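Virndale Desktop Teardown Set: data card

Contents
Images and part notes for memory and card work on a Dell desktop workstation with its cover off. The case stays on a slatted aluminum surface, beside a gray board with raised slots and holders.

Fields
part_name, location, slot_type, connector_color, notes
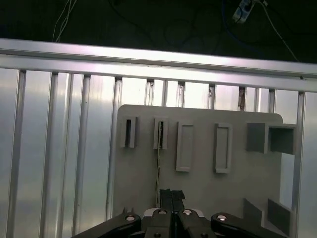
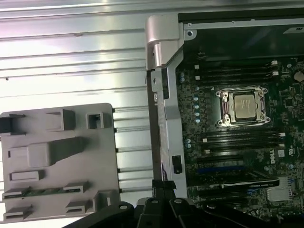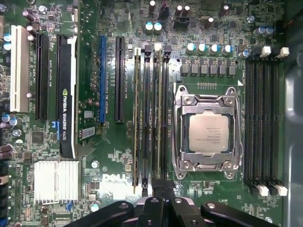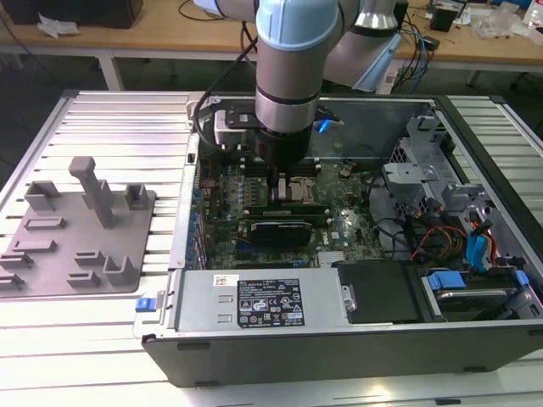

Labeling rules
Memory slots are labeled one by one. Expansion slots carry a color value (blue, black, white). Use "unknown" for any part hidden by a cable. The processor and its retention bracket are separate entries.

Splits
16 sessions in total: 8 train, 5 validation, the rest test. Sessions are never divided between splits.

Known issues
Cable labels in 2 sessions use the old naming. Fix pending in the July release.

Maintainers
Fatima Visser (labels), Mbali Tshabalala (releases)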